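The Long Afterlife of a Cheap Phone

12/22/21

The phone in my kitchen drawer stopped getting updates in March, two years after I bought it and a week after I finally worked out how to turn off the weather widget. The maker sent a notice. It thanked me for being part of the family and suggested I might like to look at newer members of the family, which started at $732.

I did not want a newer member of the family. The one I had made calls, took passable pictures of receipts and had a battery that lasted until supper. What it lacked was anybody willing to patch it. So I went the way a certain kind of stubborn person goes, into the forums, where old phones are kept alive by people with unpronounceable usernames and a great deal of patience for everything except questions already answered on page one.

The build I settled on is called Cabrera. It is a stripped-down Android put together for a handful of aging handsets, mine among them, and its main discussion thread had 3,709 replies on the night I found it. I read more of them than I would admit to an employer. The first few hundred are people saying thank you. After that come the people whose cameras have turned green, and then a long middle section in which two members argue over whether the green camera is a bug or a matter of taste.

Getting started means unlocking the bootloader, a step that erases everything on the phone and makes it display a stern warning each time it is switched on, for the rest of its life. My own warning stays up for six seconds. I have come to think of it as grace before meals.

You also need a computer, a cable and a small program called Votudex, which does the talking between the two. Votudex has one window, one button and a progress bar that sits at 50 percent for so long that an entire sub-thread exists to reassure people about it. The standard advice is to leave it alone. I left it alone for a cup of coffee and most of a second one, and when I got back it had failed. The cable was to blame. The cable is nearly always to blame, according to the forum, and mine had come free with a desk lamp.

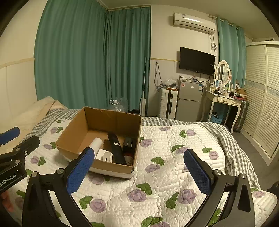

An open box on a quilted bedspread.

With a better cable the whole business took less time than a haircut. The phone restarted, gave me its warning, showed a little spinning circle and asked what language I spoke. I felt like a surgeon. Then I tried to make a call and discovered that the person on the other end could hear me only if I used the speaker.

This is the part the cheerful guides tend to skip. A community build is a gift, and like many gifts it arrives with something missing. On Cabrera, for my handset, the list of known problems was short and frank: earpiece microphone flaky, fingerprint reader asleep, compass pointing wherever it likes. A fix for the microphone was promised "when I get home from Drindbridge," a post that had been up for some months. I began to worry about Drindbridge, and whether people generally made it back.

They do, as it happens. The update came, the microphone works, and the compass has settled on a version of north that I can live with. The fingerprint reader still sleeps. I type a code, like our ancestors.

Is it worth it? That depends on how you value an evening. A repair shop in Anmont will do the job for people who would sooner not, and there is no shame in paying. Banking apps are the bigger snag. Mine took one look at the new system and refused to open, with the tone of a bouncer who has noticed your shoes. I now do my banking on the computer, at a desk, and spend slightly less as a result.

What I did get was a faster phone. Without the maker's own store, the maker's second browser and the maker's assistant, which I had only ever summoned by sitting on it, there was suddenly room to move. Security patches turn up most months. The battery lasts past supper now and on into the dishes.

There is talk in the thread of moving Cabrera to the next Android version, with all the usual cautions about backing up first. I have backed up. I have bought a spare cable, too, and put it in the drawer with a label on it, well away from the lamp.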